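Débarrasser une table : les machines y arrivent ou pas ?
Forum Maison et atelier > Automatisation
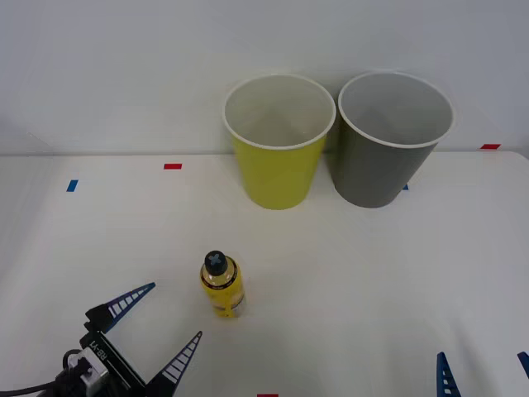

Le flacon jaune devant la pince du RB-Y1, les deux gobelets au fond.

bivholm_14
Posté le 29 mai 2019
Question simple. Deux gobelets en papier, un petit flacon à bouchon noir, une table blanche. Est-ce qu'on peut confier ça à une machine aujourd'hui, sans quelqu'un à côté ?

Châu Đào
Non. Prendre le flacon, d'accord. Mais il y a des bouts de scotch rouge et bleu sur la table. Chez moi il n'y a pas de repères collés dans la cuisine.

Tadeo Lucero
Les repères ne prouvent rien. À l'atelier Greltley on en met aussi pour les apprentis. Un flacon debout, bien dégagé, c'est faisable.

Châu Đào
Bien dégagé, justement. Mets les deux gobelets l'un dans l'autre, avec un fond de café, et on en reparle.

lastholm
Le gobelet en papier m'inquiète plus que le flacon. Si on serre trop, il s'écrase. Nous avons fait 100 prises avec une pince réglée pour des pots en verre, 14 gobelets pliés. Après réglage, 2.

Tadeo Lucero
2 sur 100, je signe. Mon fils fait pire.

bivholm_14
Et le temps de réglage ?

lastholm
Presque 14 jours. Pour des gobelets d'une seule taille.

Châu Đào
Donc pour une cuisine normale, c'est non.

Bạch
D'accord avec Châu pour la maison, pas pour l'atelier. Sur un poste où les mêmes pièces reviennent toute la journée, deux semaines de réglage, ça se rembourse. Chez moi je continue à l'éponge.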